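Setting Up Your Bull Rope at Home: Section 3, Hanging and Rosining
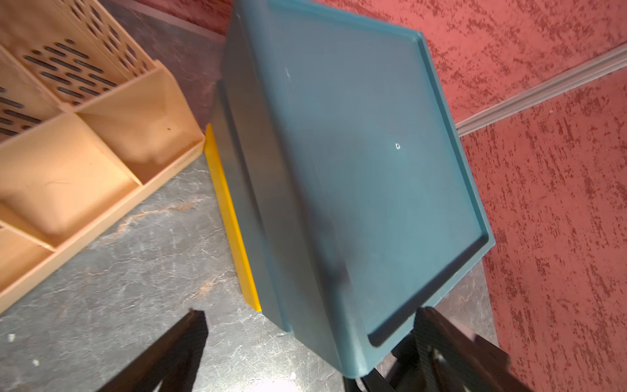 I like to do this part the evening before I load up for a rodeo, while I've still got decent light in the barn. My rope is a Custcombe right-hander, so flip things around if you ride lefty.

1. Tie the rope to a solid post at chest height, with the handhold facing you. I use the same knot every time and leave the tail hanging free.

2. Brush off the old dirt and hair with a stiff wire brush. Go with the braid! I scrubbed across mine one February and fuzzed it up pretty badly.

3. Crush 2 small chunks of rosin into your glove and work it up and down the tail until it warms and gets tacky.

4. Do the handhold last, with lighter pressure.

Note: My first rope (a stiff old Mirkik) took 3 evenings of this before it felt right, so don't panic if yours is slick tonight.

Caution: Check the bell strap and every lace in the handhold before you ride. If anything's frayed, leave that rope at home.

5. Hang the rope up by the loop, bells down, and let it rest overnight.

Next up is Section 4, fitting your glove.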